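Labels, white things, black table

December 2019

Filed under: bench notes

I've rewritten this post from the one I put up in May, which had the wrong label stock in it and a cutting method I no longer use. The subject is the same: putting square printed markers on small household-sized objects so that the markers stay flat, stay square and can be read from more than one side. The set is the one I've been calling Sumix in my notebooks. If you came for the older text, the parts worth keeping are all below.
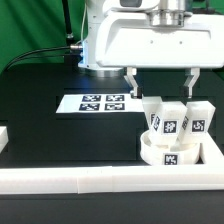
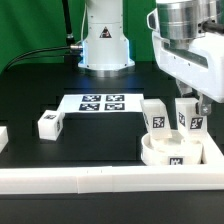

Second picture: the four-marker board near the centre, the cube to its left, and the two tall blocks in the bowl.

Printing

Print at actual size. Every print dialogue has a setting that shrinks the page slightly to fit the margins, and on some machines it comes back after a driver update. I put a 100 mm line at the foot of each sheet and measure it with a steel rule before cutting anything. If the line is off, the sheet goes in the scrap drawer.

Laser, not inkjet, for labels. Inkjet black looks fine on the day but picks up fingerprints, and a damp cloth will lift it. Laser black has the opposite fault. It's shiny, and under a ceiling light at the wrong angle a black square turns pale grey. Matte stock helps a little. The toner is still glossy where it is solid, so the better fix is to move the lamp.

The label stock is Mundis matte, in packs of 200 sheets, bought from El Idrissi, the stationer near my old flat. It's more than I'll ever need. The smaller pack they carry has a different adhesive, and that was the mistake in the May version of this post. It creeps. After a few warm days the label has moved by the width of a pencil line, and the edge that was flush with the block is now proud of it and catching lint.

White margin

The white border around a marker matters as much as the black part. On a white object you can trim close, as the object supplies the margin for free. On a dark object you can't. I tried trimming to the black edge on a dark tin and the marker ran straight into the colour of the tin. Since then I have kept the same border on everything, white objects included, and I don't need to keep two templates.

Cutting

A fresh blade, a steel rule and a mat. Cut the long edges of the whole sheet first, then the short ones. Don't use a paper guillotine for label stock. The blade drags adhesive along the cut, and within a sheet or two it is pulling the paper instead of shearing it.

I round the corners very slightly with nail scissors. Square corners lift first.

Boxes, cubes and tall blocks

A flat face is the easy case. Wipe it, let it dry, set one edge of the label down against a stop, then roll the rest down with a finger. My stop is an offcut clamped to the bench.

For anything with corners I label at least two neighbouring faces. A block with one marker is anonymous as soon as it's turned around, and blocks do get turned around. The cube in the second picture has one on top and one on the side. The tall blocks have theirs on adjoining upright faces, and that still works when a block is leaning, which is how tall blocks end up in a bowl.

Two markers on one object should never be the same marker. It sounds obvious. I did it on a whole batch and had to peel them with a hair dryer.

The bowl

Curved faces are the nuisance. A label wrapped around a bowl is bent in one direction at least, and on most bowls in two, so the paper puckers at the lower corners. Ayman Chraibi suggested a small marker placed on the flattest band of the side, and he was right. On the bowls I've tried since, a marker of 40 mm or less goes down without creasing, and anything bigger needs a flat backing piece.

Placement on a bowl is a compromise in any case. Too near the rim and your thumb covers it every time you pick the bowl up. Too near the foot and it faces the tabletop. I put mine just above the middle.

The flat board

The board carries four markers in a two-by-two arrangement and is the only item I lay out with a set square. Draw the centre lines in hard pencil, put the labels down working outward from the crossing, then rub the pencil out. Measure both diagonals. If they disagree, start over. I have never managed to correct a crooked label by lifting one side.

Keep the board away from the table edge. Mine went over twice and a corner went soft each time.

Table surface

Black under white things is very forgiving. You can see at once where an object ends, and crumbs of eraser show up well enough that you clean more often. The drawbacks are dust and scratches. I wipe with a barely damp microfibre cloth and follow with a dry one. Driletti furniture cleaner, which I had in the cupboard, leaves a sheen that takes several wipes to get off – don't bother.

Shadows are harder to judge on a dark top. Soft light from two sides is enough for me, and I leave the overhead one off.

Green cloth behind a table should be ironed before it is hung. I say this as someone who owns green cloth with folds in it.

Storage

Labelled pieces rub against each other if you put them away in a heap, and toner transfers from one face to the next under pressure. I put a sheet of baking paper between layers in a shallow box. Spare labels stay on their backing in a folder, flat, with the print date written in the corner. I throw them out after a year or so.

Wear

Roughly one label in ten has needed replacing since I switched stock, nearly all of them on edges that get gripped. Peel slowly from a rounded corner, clean off the residue with a drop of cooking oil, then dish soap, then plain water. Let it dry overnight before the new label goes on. White surfaces yellow a little where the old label was, or more exactly where it wasn't, and I have stopped worrying about that.

Still to sort out: a template for round lids, and whether clear matte film over the top is worth the trouble. The one sample I tried had bubbles in it.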